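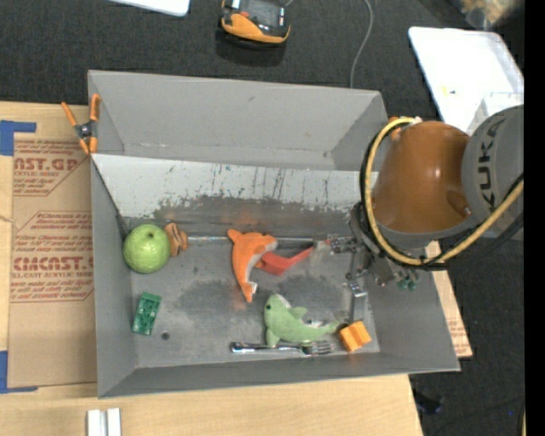 Small objects in a grey bin, with a KUKA arm reaching in from the right.

Wuswood Lost Property Register

Transcribed entries from the lost property books kept at Wuswood and Clatenville stations. Each row is one item handed in at the counter, as the person on duty wrote it down. The current release has 2,000 rows.

Maintainer: Nhung Ông
Version: 3
Last revised: June
Format: CSV, UTF-8, comma separated, header row included

Contents of the release

register.csv – the main table, one row per item
categories.csv – category codes and what they cover
abbreviations.txt – shorthand used in the books, expanded where we are sure of it
corrections.csv – every change made to register.csv after first transcription
README – the file you are reading

Background

Both stations used hardbound ledgers for lost property until the counters moved to a shared computer system. When the Clatenville parcels office was cleared, the ledgers from both stations were offered to the Verstraete Reading Room, which still holds them. They can be viewed there on request. Bring a pencil, as pens aren't allowed at the tables.

The transcription began as a way of making the ledgers searchable for people doing local history. Most of the early requests were about one thing: what did people carry on the train, and what did they bother to come back for? The table is laid out with that in mind. It isn't a complete record of everything lost on the line. Items kept by train crew, posted straight back to an owner or thrown out at the end of a shift never reached the books.

Fields

item_id
A unique number given at transcription. It doesn't appear in the ledgers. Gaps in the sequence are entries that were struck out by the counter staff and have been left out of the table.

station
Either WUS or CLA. This is where the item was handed in, and it may have been left on a train a long way from there.

ledger and page
The volume letter and page number. Some pages in volume D carry two numbers, one printed and one stamped. We use the printed one.

month
Month of entry as a word. Days are in the ledgers but have been removed from the public file. See Privacy.

time_in
Time of day the item reached the counter, on a 24-hour clock. The books switch between am/pm and 24-hour times depending on who was on shift. All have been converted. Where an entry says only "morning" or "last train", the field is blank and the original wording is in notes.

description_raw
The entry as written, including spelling mistakes. Line breaks have been replaced with a single space.

description_clean
The same entry with spelling corrected and abbreviations expanded. Nothing has been added. If the ledger says "brolly", the clean field says "umbrella".

category
One code from categories.csv.

found_where
Carriage, platform, waiting room, toilets, car park or unknown.

outcome
Collected, uncollected, passed to police, disposed of, or blank.

notes
Anything else on the line, plus transcriber comments in square brackets.

Categories

The codes were drawn up by Nhung Ông after reading volumes A and B, then adjusted once the remaining volumes had been done. They follow the way the counter staff seemed to think about things, so they are a little uneven.

UMB – umbrellas and parasols
CLO – clothing, hats, scarves, single gloves and pairs
BAG – bags, cases and purses, whether or not anything was inside
KEY – keys and key rings
EYE – glasses, sunglasses and their cases
BOK – books, magazines and school work
TOY – toys and games
SML – small things that fit nowhere else
FOD – food and drink
OTH – everything left over

SML is the hardest to use. It covers anything that would go in a pocket and isn't keys or glasses: combs, lighters, pens, torches, hair clips, tape measures. Staff often wrote a single line for a handful of these, such as "odds & ends, 1 bag". We have kept those as one row. If you need individual objects, SML will undercount them and there's no way around it from the ledgers alone.

A bag with contents is one row under BAG. The contents are listed in the description if the staff listed them.

How the transcription was done

The pages were photographed flat at the reading room and typed up from the photographs. Each page was typed once and then checked against the page by a second person. Where the two disagreed, they went back to the ledger itself. Words that still couldn't be read are marked [illegible], and doubtful readings are followed by [?].

Volumes A to C are in fairly good condition. Volume D has been damp at some stage and the ink has spread along the bottom edge, so the last lines on many of its pages are incomplete. Rows affected have the word [damp] in notes.

Handwriting changes with the shift. The person who wrote most of the Clatenville evening entries used a private shorthand, and it took a while to work out. "Ldy bk gl R" is a lady's black glove, right hand. The full list is in abbreviations.txt. There are 4 abbreviations we haven't solved: "tq", "Pm/x", "str.o" and "hh". They are left as they stand in both description fields. If you know what any of them means, please write.

Known problems

1. Outcome is blank for a good share of the Wuswood rows. Staff there recorded collections in a separate receipt book, and that book hasn't been found. A blank should be read as unknown. Don't treat it as uncollected.

2. Colour words are not consistent. "Fawn", "tan", "beige" and "biscuit" may all describe the same sort of coat. We haven't merged them.

3. Some items were entered twice, once when handed in and again when moved to the back store. We have removed the duplicates we could be certain of. Umbrellas are a particular worry, as many are described only as "black umbrella".

4. Winter entries are shorter than summer ones at both stations. The counters were busier in the wet, and it shows in the writing.

5. The Jandberg branch is thin. Items found on Jandberg trains were supposed to come through Clatenville, but it looks as though plenty of them stayed at the other end of the line.

6. Brand names were written by ear. Spelling in description_raw shouldn't be used as evidence of anything.

Privacy

The ledgers contain names, home addresses and phone numbers of people who handed things in or came to collect them. All of these have been removed from every field, along with the day of entry. Names written on the items themselves, such as name tapes in school jumpers, have been replaced with [name]. Initials engraved on an item have been kept where they were part of the description.

Entries about medicines, medical devices and letters have been left out of the public table. They remain in the ledgers.

If you recognise an entry and would like it taken down, write to the maintainer with the item_id. You don't need to give a reason.

Suggested uses

Local and transport history, the study of everyday writing, classroom exercises in cleaning messy text, and general browsing. The pairing of description_raw with description_clean has been handy for people testing spelling tools.

The table isn't suited to estimating how often things are lost, comparing the honesty of passengers at one station with another, or valuing anything. Staff didn't record values.

Corrections

Send corrections with the item_id, the field and what you think it should say. A ledger and page reference helps. Corrections are checked against the page photographs on Wednesday afternoons and logged in corrections.csv with the old and new text. We don't correct description_raw unless it differs from the ledger.

Changes in version 3

Added volume D.
Split EYE out of SML.
Moved purses from SML to BAG.
Converted all times to the 24-hour clock.
Removed further names found in notes.

Citing the register

Ông, Nhung. Wuswood Lost Property Register, version 3. Verstraete Reading Room.

Terms

The table may be copied, changed and shared with credit. The page photographs are not part of this release and need separate permission from the reading room.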